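Linen demonstration (robot learning) 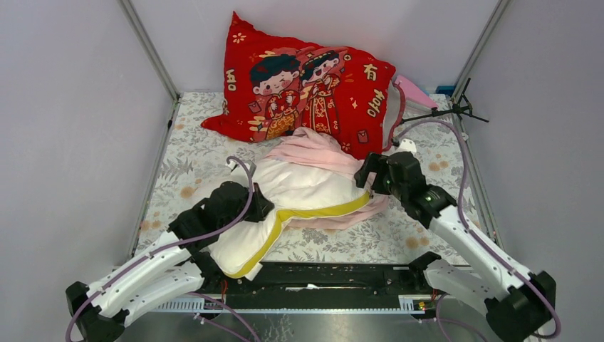 Last changed in November by Kanini Kinyua (minor edit: commas)

A linen demonstration is a recorded run in which a person guides one or more robot arms through a household task involving cloth, so that a learning system can later try to copy it. Bedding is the usual subject. It bends in every direction, hides its own corners and has never once held still for a textbook.

Setup

The common arrangement is a pair of arms facing a table inside a three-walled booth. The plain walls keep passing colleagues out of the recordings. The table is often covered, and the cover may carry a print; leaves and small blossoms are as good as anything. Cameras on the wrists record what the grippers are near, while a fixed camera records everything else, including the operator's mistakes.

Cloth is chosen for variety. A typical pile may combine a red cushion with cartoon figures in wedding clothes, a bunched pink cloth and a white piece with a mustard-yellow band. Bordered fabric is popular with operators, who can find an edge in it without swearing.

Collection

Each run begins with a reset, in which the cloth is messed up by hand. Doing this fairly is harder than it sounds. People left alone tend to make the same mess every time, and the Keletwood handbook, an early guide to the subject, gives 11 pages to crumpling. Operators then work the arms through a paired set of controls until the task is finished or abandoned. Abandoned runs are kept, under a separate label.

The Gusar set, one of the smaller published collections, holds 381 runs by two operators. Readers of its notes can tell them apart quickly: one shakes the cloth out first and the other smooths it from the middle. Systems trained on both have been seen to start a shake, reconsider, and pat the table.

Terminology

"Koech fold" refers to a fold that meets the written goal while pleasing no one who owns a linen closet. The Pavier scale, used for grading results, runs from "flat" to "present."

See also: Cloth handling; Teleoperation; Fitted sheet (unsolved problems)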